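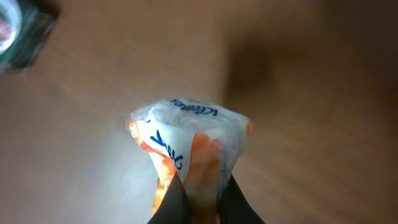 Erville, Jun 26, 2021

Search this manual Enter keyword or section number

Section 8. Sorting and storing flexible plastic packages

8.1 Scope

This section covers thin plastic packages of the kind used for dry foods, snacks and refills. It applies to white, printed and semi-translucent film. Rigid tubs, glass and cartons are covered in Section 9.

The Tromis pantry unit is supplied with two pull-out bins, one upright rack and a set of closing clips. Assemble the unit as described in Section 3 before starting. The rack must be locked to the rear rail before any package is placed in it.

8.2 Before you begin

Clear a flat work surface next to the unit. You will need:

A dry cloth
Scissors
The closing clips from bag B
The label strips from bag D
A waste bag for empty film

CAUTION: Do not store an opened package in the rack without a clip. Fine contents can run into the rail and block it.

8.3 Checking a package

1. Take one package at a time. Hold it by the narrow end with the wide end up.

2. Find the printed lettering. On creased film the larger letters may be distorted and the brand name may be upside down when the package is held this way. Turn the package until the lettering can be read. If it still cannot be read, flatten the film as described in 8.4.

3. Find the date code. On most packages it is on the back seam or close to the top seal. Glossy film reflects overhead light, so tilt the package until the code is clear.

4. Check both seals. Run a finger along each one and feel for gaps.

5. Press the package lightly between two hands. Air escaping from a sealed package means the film is punctured. Move the contents to a rigid tub.

6. Decide on one of three results: store sealed, store clipped, or discard.

NOTE: Wrinkles alone are no reason to discard a package. Film creases easily in a shopping bag and the contents are usually unaffected. A crease that has turned white and feels rough should be checked for pinholes.

8.4 Flattening creased film

1. Lay the package on the work surface with the printed face up.

2. Wipe the face with the dry cloth.

3. Smooth the film from the center toward the corners. Work along diagonal creases, following their direction.

4. Fold any turned-over corner back to its original position.

5. Read the lettering and fill in a label strip if the printing is damaged.

CAUTION: Do not use an iron, a hair dryer or hot water to remove creases. Thin film shrinks and the seals can open.

8.5 Loading the upright rack

The rack holds packages up to 350 mm tall. Taller packages go in the lower bin.

1. Set the dividers to the widest position.

2. Insert each package with the heavier end down. A package that flares at the top may need two divider spaces.

3. Face the printed side toward the front of the unit.

4. Place the earliest date at the front.

5. Close the dividers until the packages stand without leaning. Stop when the film begins to bulge.

6. Push the rack back until the latch clicks.

NOTE: The maximum load for each divider space is 500 g. Heavier packages must lie flat in the lower bin – the divider feet are not designed to carry them.

8.6 Clipping opened packages

1. Press out the air, starting at the bottom.

2. Fold the open end over twice. Each fold should be as wide as the clip.

3. Slide the clip on from the side until both ends of the fold are covered.

4. Write the opening date on a label strip and attach it below the clip.

The standard clip is 66 mm wide. For wider openings, fold both corners inward first or use two clips side by side.

8.7 Empty packages

1. Shake out the contents over a sink or bin.

2. Cut the package along one long side and wipe the inside.

3. Flatten it and place it in the waste bag.

4. Follow local rules for plastic film. Many collection services do not accept it with bottles and tubs.

WARNING: Keep empty film and the waste bag away from small children. Risk of suffocation.

8.8 Faults

Package slides down in the rack: dividers too wide. Repeat 8.5, step 5.

Clip will not close: too many folds, or contents trapped in the fold. Open, clear and refold.

Label strip comes off: film was dusty or greasy. Wipe and apply a new strip.

Rack does not latch: a package is caught behind the rear rail. Remove the rack completely and check the rail before trying again.

Replacement clips and label strips are ordered under the Vutau accessory range. Quote the unit number printed inside the left door.

Text: Isabelle Morin. Technical check: Nestor Navarro.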